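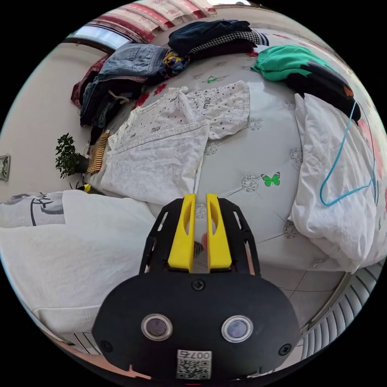
Ninel release notes and remarks, 15 June 2020

The principal change in this version of Ninel concerns the alignment of the left and right gripper streams. Each hand-held gripper keeps its own clock, and earlier versions trusted those clocks for the whole length of a recording. Over a long session of sorting garments the two drifted apart by 4 frames, enough to place a grasp by one hand before the other had let go.

Hye-jin Ko has replaced the single offset with a correction computed at intervals of 32 frames. The method relies on the motion sensors alone and makes no use of the video. I reran it on our clothing set, which holds 3767 episodes, and 556 of them changed label as a result. Most of these were handovers between the left and right grippers.

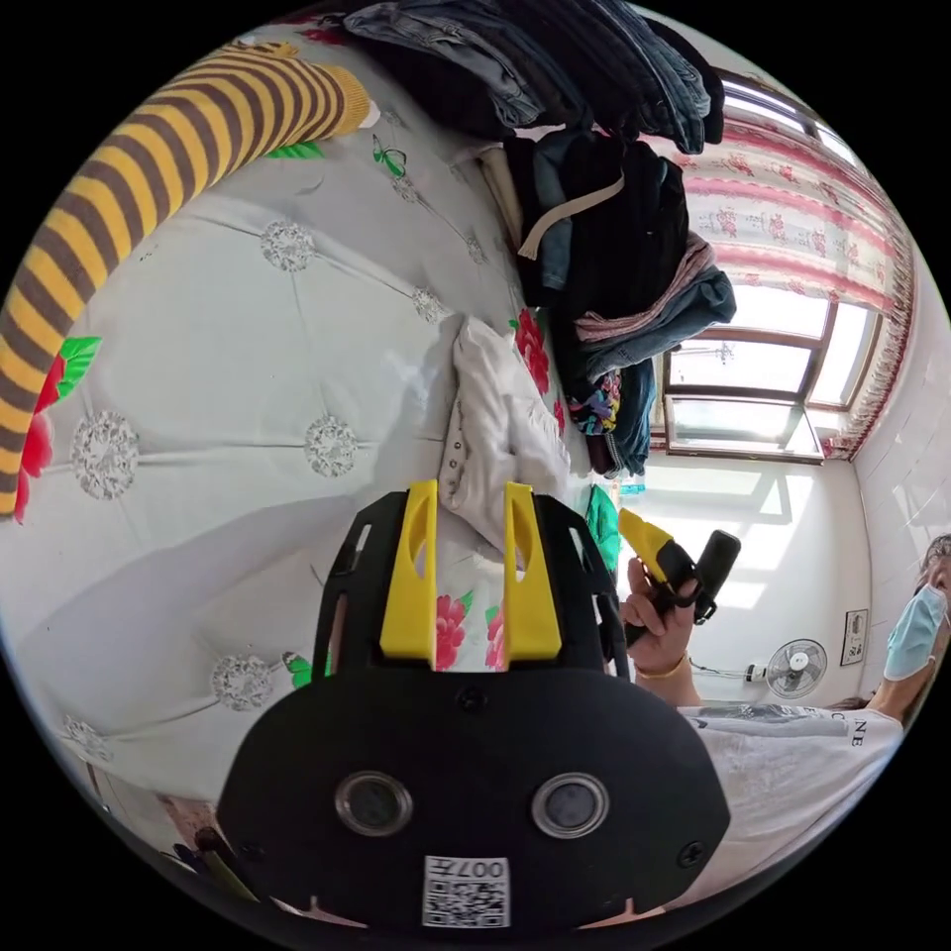 Clothing remains the hardest material for the tracking module. A white shirt on a pale bed cover offers few stable features, and a printed cover offers many that look alike. Repeated motifs caused the tracker to lock onto the wrong point and report a sudden jump in position. Renzo Melis has added a check that rejects any jump the motion sensors do not support - a modest change, but it removed the failure from every episode in which I had noted it.

Two matters are still open. The planner in Kong reads the old label format and will refuse the new files until Demyd Fedoruk merges his converter. The segment viewer also opens slowly on long recordings, a fault present since February.

Users at Skamotside should keep their existing label folders until the converter is available. Reports of misaligned episodes may be sent to me with the episode number and the version of Ninel in use.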